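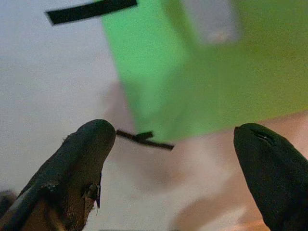

Sorting and packing room, bench check
Rindent, ground floor, rear unit
Period covered: March
Checked by: Fumiko Morikawa
Walked round with: Noboru Sugiyama
Started 8.20 am, finished 9.45 am

Key: OK / Needs work / Done on the day / Not checked

1. Benches and surfaces

1.1 Bench tops clean and free of splinters, chips and raised edges
OK. Old tape residue at the window end of bench 2. Scrape off with the plastic scraper, not a blade.

1.2 Benches level and steady when leaned on
Needs work. Bench 3 rocks towards the wall. One foot has been wound up too far and the lock nut is missing. Tetsuya to replace the nut. Keep heavy boxes off it until then.

1.3 Nothing stored so that it hangs over the front edge
Done on the day. Two long items moved back and a reminder given to the morning shift.

1.4 Small loose parts kept in trays
Needs work. Sticks, strips and other thin dark pieces are hard to see on the floor mat and they roll. Shallow trays with a lip are wanted at each place. Misaki has asked for pale ones so that black parts show up. Agreed.

2. Floor and walkways

2.1 Main walkway clear from door to door
OK at the time of checking. It was not clear at the last check, when returns had been stacked by the shutter.

2.2 Mats flat, corners down
Needs work. Mat at bench 1 is curling at the corner nearest the bin. Turned round for now so the curl is under the bench. Order number 547 is for the replacement.

2.3 Floor dry and swept
OK. Broom was in the wrong place again. Its hook is next to the sink.

2.4 Cables off the floor or covered
OK, apart from the lead to the label printer, which is too long and sits in a coil where people put their feet. Clip it to the bench leg.

3. Hand tools

3.1 Knives have guards and blades retract
Needs work. Wullov knife marked 4 does not lock when closed. Taken out of use and put in the red tin in the office. Do not take it back because you are short of one. Ask Noboru.

3.2 Scissors in the rack at the end of the shift
OK.

3.3 Blade tin not overfull
OK. Change at next check.

3.4 Tape dispensers have teeth covered when not in use
Not checked. Both were in use.

4. Lifting and storage

4.1 Boxes marked with weight if over 12 kg
Needs work. Marked on the outgoing side, mostly not marked on the incoming side. Rungnapa is writing to Maruyama to ask whether they can mark them before they are sent out. In the meantime, weigh them at the door and write it on the lid with the thick pen.

4.2 Shelves fixed to wall, no sagging
OK. Shelf 54 in the far bay has a slight bow that was noted last time. Measured again and no change.

4.3 Heavy stock between knee and shoulder height
Done on the day. Stock line 396 brought down from the top shelf. It had gone up there when the bay was painted and was never moved back.

4.4 Step stool in good order
OK. Rubber feet all present.

Comment from Noboru: the top shelves should be kept for empty cartons and nothing else. I would like this written on the shelf itself.
Reply from Fumiko: fine, please do the label.

5. Lighting and air

5.1 Enough light to read a small label at every bench
Needs work. Bench 3 is poor in the afternoon. One tube is dim at one end. Spare tubes are in the cupboard under the stairs, and there are plenty.

5.2 Windows open and close
OK, stiff on the left.

6. Fire and first aid

6.1 Extinguisher in place, pin and seal intact
OK.

6.2 Rear door opens from inside without a key
OK. Opened twice by me and once by Misaki with a box under one arm.

6.3 First aid box complete
Needs work. Plasters down to the very small ones. Order the mixed pack of 40. Eyewash in date. Scissors missing from the box, later found in the rack at bench 2 (see 3.2). Returned.

6.4 Waste card taken out daily
OK. The Zukar cage was nearly full but is due to be emptied.

Actions

Lock nut for bench 3: Tetsuya, before the bench is used for heavy boxes
Pale trays with a lip: Misaki to choose, Fumiko to order
Replacement knife: Noboru
Letter about box weights: Rungnapa
Dim tube at bench 3: Tetsuya
Plasters: Fumiko
Top shelf label: Noboru
Tape dispensers: look at these first at the next check

Comment from Tetsuya: nuts are the same size as the ones on the trolley, so I will get a bag of them. The lamp will need two people because of the cover.

Copy on the board by the sink. Please initial next to your own items when finished.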